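Vornovance Help – Samplers, Drum Machines and Sequencers

Buzz through the speakers when the sampler is plugged into the computer by USB

Ekow Baidoo
Posted September 1, 2020
3625 views

I have an Akolgo sampler, bought second-hand, and a Piltex audio interface. The sampler's main outs go into inputs 3 and 4 on the interface, and the interface feeds a pair of powered speakers. With only the audio leads connected it is silent between notes. As soon as I connect the sampler to the computer by USB, to move samples across or to sync to the computer, I get a thin buzzing whine through the speakers. It changes pitch when I scroll a window or move the mouse.

What I have tried so far:

Different USB lead – no change.
Different USB port on the laptop – slightly quieter, still there.
Laptop running on battery – nearly all of it goes.
Headphones straight out of the sampler – clean.

I have 248 samples to load and name, so I would like to be able to work with the USB in and hear what I am doing. I also want to sync to the computer when I record. I am in a small spare room with two wall sockets, one on each side, and my leads all go along the floor behind the desk. Is the sampler faulty, or is this something I can sort out at home?

Edem Boateng
321 posts

Your sampler is fine. The battery test gives it away. What you have is a ground loop: the sampler and the laptop are joined once through the USB lead and again through the audio leads and the interface, and noise from the laptop's power supply goes round that circle. The whine that follows the mouse is typical.

In order of cost, I would do this.

Put everything on one socket. Laptop, interface, sampler and speakers all from one good quality extension, plugged into one wall outlet. You say you have a socket on each side of the room, and I would guess the speakers are on one and the laptop on the other. Check the total load is within what the extension is rated for. A home setup normally is.

Use balanced leads from the interface to the speakers. That means TRS jack to TRS jack or TRS to XLR, not the plain mono guitar sort. Look at the plug: two black rings means TRS, one means mono. If your sampler's outputs are balanced too, use TRS there as well. If they aren't, TRS leads won't help on that side, but they won't do any harm.

If it still whines, drop the USB while recording and sync with ordinary five-pin MIDI from the interface to the sampler. A MIDI input is isolated by design, so it doesn't complete the loop. You would then only need USB for moving files.

Last resort is a USB isolator or a pair of isolating transformers on the sampler's audio outs. Check the isolator's speed before you buy, as the cheap ones can be very slow for file transfers.

Whatever you do, don't disconnect the earth in a mains plug. People do suggest it and it is dangerous. 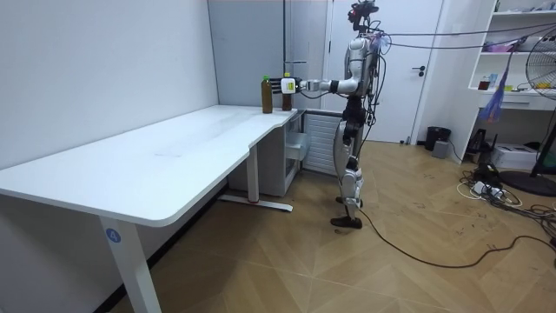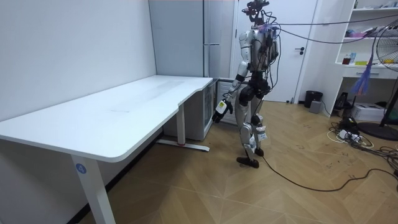
The other thing I would change is where the leads go. Audio and mains lying together along the floor for the length of a desk will pick up some hum, which is a lower note than your whine but you may notice it once the whine has gone. Keep the mains on one side and the audio on the other, and where they have to meet, cross them at a right angle. If you have an L-shaped desk like the big white one in both pictures, that is easy enough: mains along one leg, audio along the other. With a straight desk, leave a hand's width between them. You can also take a bundle up high and across the room, the way the dark cables go in the second picture, and then the floor behind the desk is free for mains. Tie it every so often and leave slack at both ends so nothing pulls on a socket.

For the samples, load and name them with the speakers off and headphones in the sampler. You have already said that is clean.

padlocked_groove
14 posts

had this with a different sampler. bought new leads, made no difference. put it all on one plug strip and it went. try that first, its free

also worth turning the sampler output up nearly full and the interface input down. mine was at half and I was boosting the noise along with it

Ekow Baidoo

Thanks both. The speakers were on the far socket, as guessed. I moved them to the same extension as the laptop and the whine dropped a lot, and with the sampler's output turned up I can only hear it if I put my ear near the speaker. My speaker leads have one black ring, so I will get TRS ones next. There is a music shop in Droserdale I can walk to.

One more thing, if anyone knows. When I sync by MIDI the first beat of the sampler comes in late and then it is steady. Is that a setting on the Piltex or on the sampler?

Edem Boateng

Probably neither. Start the computer one bar before you want the sampler to play and leave that bar empty. A lot of older samplers need a moment to catch the clock. If it is late by the same amount all the way through, look for a MIDI clock offset in your recording software and bring it forward a few milliseconds at a time.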